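What the Grippers Cost Us, and What We Forgot to Budget For

Equipment planning for the coming year opens in January, which means the budget spreadsheet has been dusted off and everybody has suddenly remembered something they can't live without. Before the wish list gets any longer, a few words on how the last round went. We bought hand-held grippers, and we bought them with great confidence. 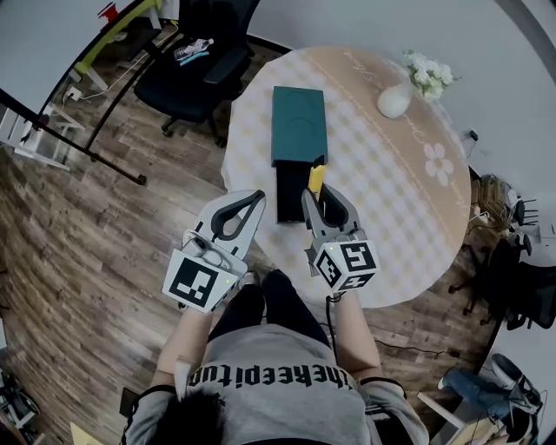
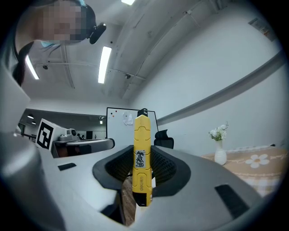
The original request fit on one page and asked for three pairs of hand-held grippers from Vovari, plus a spare set of finger pads, and it was approved in a single meeting by people who wanted their lunch. What it left out was everything that goes near a gripper without being one. Take the tablecloth with the big white flower on it, and the vase of white flowers that stands on the same table. Neither had a line in the budget. Nor did the yellow utility knife in the fingers of one gripper, or the box with the teal lid. We had a category called "consumables" with 200 dollars in it, and it was gone before the second month was out. By the end of the year there were 39 receipts in the envelope for household odds and ends, most of them under ten dollars and one of them, regrettably, for a fondue set.

So the first change for this round is a proper line for objects. If your project needs things to be picked up, put the things in the request. List them by type, say how many will be ruined, and be pessimistic. Lids crack and pens walk off. Anything with a blade needs a lockable drawer, and the drawer also costs money, as we found out.

The second change is cables. The quote from Vovari covered the units and the cables that came in the box. It did not cover extension leads, longer data cables, power strips, wrist straps, or the little adapters that vanish the moment you turn your back. We ended up placing 34 separate orders for this sort of thing, each with its own shipping charge. The shipping came to more than the cables. Finance has a coloured chart about it and will show it to you whether you ask or not. From now on cables get ordered once a quarter, in bulk, and if you need one in between you can go and ask another project nicely.

Then there's the question of spares. Finger pads wear out, and we knew that, and we still ordered one set. The lead time from the supplier was quoted in weeks and delivered in months. While we waited, pads were being moved from one pair of grippers to another like the good scissors in a shared house. This year's request should carry two spare sets for every pair in regular use. It looks extravagant on paper. It looked a lot less extravagant in the middle of the winter, when we had two pairs running and the third sitting on a shelf as an organ donor.

On the bigger purchase, we have quotes from Grivik and Marchetti for the next lot of grippers, and a verbal figure from Plarier that we're treating as a rumour until it turns up in writing. Grivik is the cheaper of the two on the unit price. Marchetti includes a year of servicing and the training day, and once you add those to the Grivik quote the gap mostly closes. Neither includes the mounting cubes for the markers. Please read the exclusions page before telling anyone which one you favour. It's at the back, in grey type, where exclusions pages live.

We've also been asked whether we could skip the new units and just buy more arms. The arms need floor space, a risk assessment and a power circuit we don't have, so that would be a building project with some robots attached. It stays on the long-term plan, under the heading "long-term," where it has been very comfortable for several years.

A few practical points for anyone writing a request:

Get the quote in writing, with tax and shipping shown.
Include objects, cables, spares and storage as separate lines.
Chairs and tables come out of the furniture budget, so don't put them in yours. Tablecloths, after some debate, are equipment.
Say who will look after the thing once it arrives. "The team" is not an answer we can phone.

Request forms are on the shared drive in the planning folder, next to last year's forms, which look identical and are wrong. Please check the heading before you fill one in.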